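Okay, finally doing the curlew thread. Grab a cuppa, it's a long one.

Our group has been counting shorebirds on the Skunanum mudflats every summer, and the new totals went up this morning. Best single count this season was 1,272 birds across all species. Sounds like heaps! It isn't, if you remember what the place used to be like. 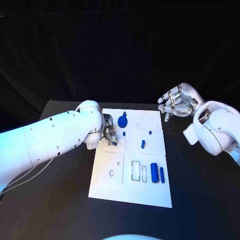 Marleny Ccori
Nov 19, 2019

So, the far eastern curlew. Biggest migratory shorebird going, ridiculous long curved bill, listed as critically endangered in Australia. They breed way up in Russia and north-east China and then fly all the way down here to eat crabs. I'm obsessed with them and I don't care who knows it.

We got 243 curlews on the high tide roost. Same roost, same tide height, first year of the counts: 423. You can do that subtraction yourself, I've done it too many times already.

Most of the trouble is up in the Yellow Sea, where they stop to refuel and a huge amount of tidal flat has been walled off and filled in. We can't fix that from a folding chair at Akau Point. But the birds also have to fatten up at our end before they head north again, and that bit we can do something about.

What bugs me most is dogs. A curlew will take off when you're still a couple of hundred metres away (they're very flighty, even by wader standards) and every time the whole mob goes up they burn fuel they were saving for the trip. One kelpie off the lead can clear the roost in seconds. I watched it happen 3 times in one tide. 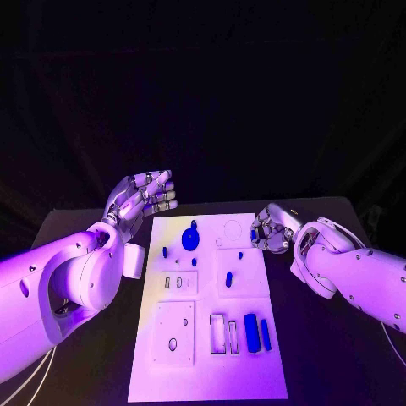
Huamán replied to the last post that the council signs at the north car park still say dogs are fine off lead before 9, so how is anyone meant to know? Fair point, and yes, they do still say that. The rule changed in April and the old signs never came down. I've emailed again, with photos.

If you walk at Akau, please stick to the southern end for the two hours either side of high tide. There's plenty of sand down there and the dogs won't know the difference.

Also keep an eye out for leg flags! Coloured plastic tags, usually on the upper leg. Write down the colours and which leg, plus any letters if you can get them through a scope. Don't walk closer to read them though, a half-read flag is still useful.

Next count leaves from the Jendbridge boat ramp. Bring a hat, bring water, bring binoculars if you've got them - we have spares if you don't. The walk in is over 3 km and it's muddy as anything, so not your good shoes.

Will post the godwit numbers tomorrow once I've checked the second sheet against mine.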